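Is Our Big Die Fair?
Student project report, April 14, 2018

I picked this project because of an argument over a board game (I lost, and I blamed the die). My question was simple: does a big die with really rounded corners land on every side equally often? Small dice with sharp corners stop fast, but a rounded one keeps wobbling, and I wanted to see if the wobble favors any number.

My first plan was 100 rolls. I did those in one afternoon and got way too many fours, which was super exciting until I did another 100 and the fours went away again! So I kept going to 400. I rolled by hand, from the same height every time, and wrote down the top number right away. If the die leaned on something or fell on the floor, I rolled again and didn't count it.

The surface mattered more than I expected. On carpet the die just plopped down, so I threw those rolls out and switched to a flat white panel.
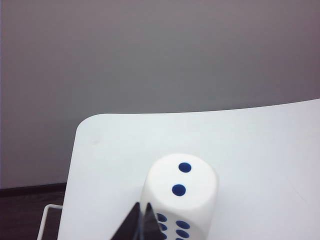
Vundport Student Projects, Vol. 40, page 12

A two is easy to read, with its pair of dark blue pips running diagonally across the top. Sixes and fours were where I messed up when I was going fast, so I started saying the number out loud before writing it (my family loved that).

With 400 rolls you'd expect each side to come up between 66 and 67 times. Mine were all fairly close to that, with fives a bit low and threes a bit high. I don't think that's enough to call the die unfair, so I guess I have to take back what I said about the game.

In May I want to try the same test with a sharp-cornered die and make a longer table. I'd also like to use a cup, since my hand got tired and I think my throws got lazier near the end.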